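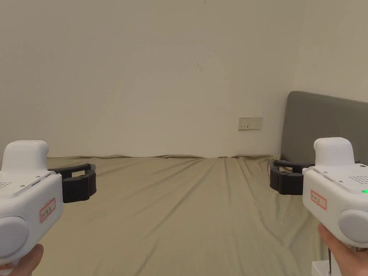
Bed as work surface, with no garment laid out.

Fletwood Garment Folding Set: README

Summary

This set covers the folding of everyday clothing on a bed. It was put together by the Mevport household textiles group and is maintained by Senan Hayes. The subject is the cloth: how a garment lies after it is put down, where it is taken hold of, and which folds follow.

The set holds 300 folding sequences. Each one concerns a single garment, from the moment it is put on the bed to the moment it is added to the pile or given up on. Sequences that were given up on are kept and marked as such.

Contents

garments.csv - one row per garment, with type, main colour, size band and fabric
sequences.csv - one row per sequence, with garment number, start state and end state
folds.csv - one row per fold, in the order made
stills/ - 1000 still pictures, named by sequence number
notes.txt - free remarks by the person folding

The file folds.csv is the one most users will want. Its columns are described under Fold records.

Garment types

T-shirt, polo shirt, long-sleeved shirt, jumper. These four types are the only ones in this release. Socks and underwear were left out. Trousers are planned for the next version but the fold names have not been settled.

Start states

flat - the whole outline can be seen and no part lies under another
part folded - one or more flaps lie over the body of the garment
crumpled - the outline is broken up by creases or bunching
inside out - may be combined with any of the three above

A garment can be both crumpled and part folded. In that case both values are given, separated by a semicolon. Polo shirts often fall into this group, as the collar tends to stay folded while a sleeve twists under or bunches up beside it. The still below is labelled "crumpled; part folded", with the grip field set to "lower edge, two points".
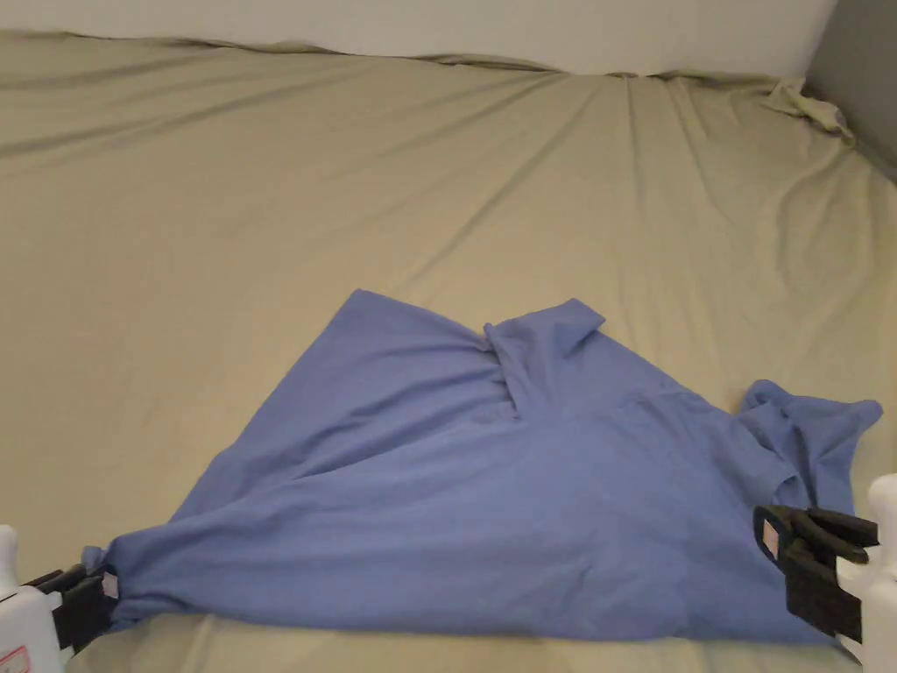 Fold records

step - number of the fold within the sequence, starting at 1
grip - part of the garment held, and at how many points
direction - across, lengthways or diagonal
result - held, slipped or redone
smoothing - yes or no

Straightening a collar is not a fold and goes in notes.txt. Pulling the lower edge taut counts as smoothing, even if the shirt is not put down again afterwards.

Bedding

A fitted sheet is preferred to a duvet cover, which moves with the garment. Where the sheet and the garment are close in colour, the outline is hard to mark and the sequence carries the flag low_contrast. There are 20 of these.

Known problems

Left and right sleeves were swapped in the first batch of jumpers. This was corrected in November, but copies taken before then should be replaced.
Fabric names follow the care label where there is one. Garments without a label are entered as "unknown".
The size band for items from the Gautier box was judged by eye.

Use

Free for teaching and research. Please name the Zeva textile archive as the source and quote the version number - results from different versions should not be mixed.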